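Skomberg open day – anyone else go?

hernis_lad
Went along on Tuesday. They had the hand-held grippers out and you could have a go yourself, 30 minutes a slot. You work the fingers by hand and the recordings are used to train the arms later. I was expecting a big cell behind a fence and got a white table.

plainbearing
I was in the afternoon group. Queue was long but it moved. Here's one from my turn, bin off to the left.

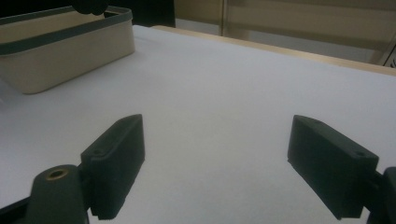 Gripper open over the table, nothing between the fingers yet.

plainbearing
Fingers look 3D printed to me, with a brass insert in the mount. I'd like to know how long a set lasts before the faces wear.

Kadum_Ken72
The woman running our slot said they change them every 30 hours of use. Didn't say what they print them in. I asked twice.

oldfitter
I left early. An open day for a robotics firm where the visitors do the picking by hand is a bit thin. I wanted to see an arm run a full shift's work, or even ten minutes of it.

hernis_lad
There was an arm running in the second room from two o'clock. It did 29 picks while I stood there and dropped a couple. Slow, but it was the real thing.

oldfitter
Wasn't on the sheet I was given.

Kadum_Ken72
It was on the back. Small print, mind.

plainbearing
I'm with oldfitter on part of this. The Võ demonstration in February started with the arm and let you try the tool afterwards, and it made more sense in that order.

hernis_lad
Fair enough. I still got more out of holding the thing for half an hour. My wrist ached by the end and I can see why they keep the slots short.

oldfitter
If they run it again I'll read both sides. Does anyone know if you have to book?

Kadum_Ken72
Yes for the gripper table, no for the arm.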